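## Keeping produce in zip bags

Most vegetables last longer in a zip bag than in an open bowl, as long as the bag suits what goes in it. Don't wash anything first. Rinse it when you take it out to cook.

**Leafy greens.** Fold a paper towel in with them and change it when it feels damp. Squeeze most of the air out, then close.

**Carrots and radishes.** Cut the tops off before bagging. Tops left on pull water out of the root and both go limp.

**Mushrooms.** Keep these in paper. Plastic makes them slimy within 3 days.

**Peppers and cucumbers.** Leave an inch of the bag open. The warmest shelf of the fridge is fine for both.

**Potatoes and onions.** No bag, no fridge. A basket in a dark cupboard works, one for each.

I buy the Fetholm bags with the slider. They cost more than the press-to-close kind, but my hands don't like pressing. If a slider gets stiff, rub a little cooking oil along the track and run it back and forth. If one side has come off the track, throw the bag out or use it for dry things like clothespins.

Bags that held raw meat go in the trash. The rest can be turned inside out, washed in dish soap and stood over a wooden spoon to dry. I replace mine in July and again after the holidays.
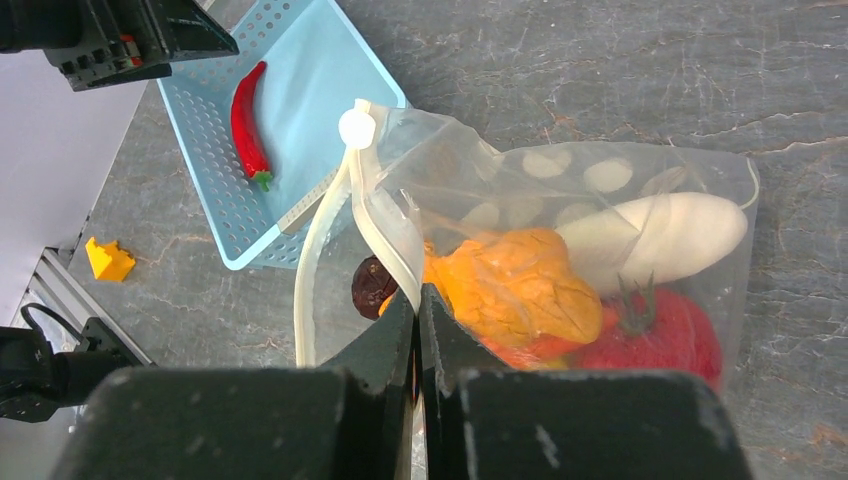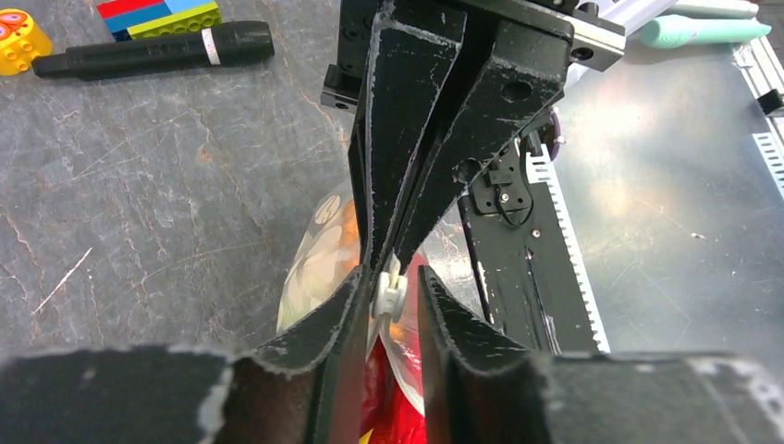 Juraj Urban wrote in to say he puts his carrots in a jar of cold water in the fridge, changes the water every Tuesday, and hasn't bagged one in years. He does the same with celery, cut to fit the jar.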